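Stumport Seed Library: where we are at the end of March

Hi Mirko,

You asked for the short version this time, so I'll try, but you know me.

The big news is that we reopened on the first Wednesday of the month and 156 people came through the door. I had put out 60 chairs for the talk and we ended up with folks sitting on the radiators! The Natilcombe growers brought their own beans to swap, including a speckled pole bean I've never seen before and am now a little obsessed with.

We've handed out 861 packets since your grant came in. Tomatoes went first (they always do), then lettuce, then anything with the word "giant" on it. I'm low on onions and will need to reorder before the Pivbridge plant sale.

Money: we're inside the budget on envelopes and printing, and over on postage. I figured people would pick up in person and a lot of them just don't, especially the ones out past the river. I'd like to move $90 from the signage line to cover it, if that's okay with you. The old sign is ugly but you can read it fine from the street.

Germination tests are slower than I promised. We planned to finish all the donated seed by now and we're still working through the peppers, which want more heat than our back room gives them. The parsnips were a bust, so I tossed that whole batch and wrote to the donor, who was very nice about it.

Still to do before the next report: get the catalog online, fix the labels that say "sqaush," and settle on Saturday hours. I also owe you the Negri workshop sign-up sheet, which is on my desk under something.

Come by if you're in town. I'll save you some of those beans!

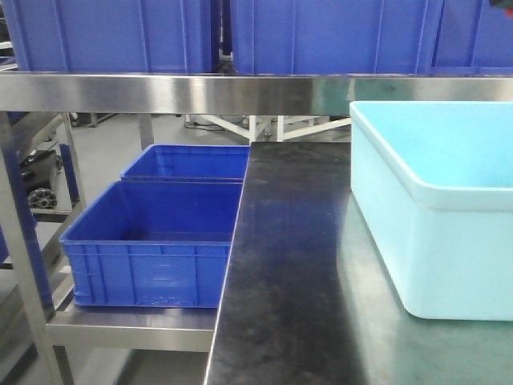
Light blue tub, empty, on the dark tabletop.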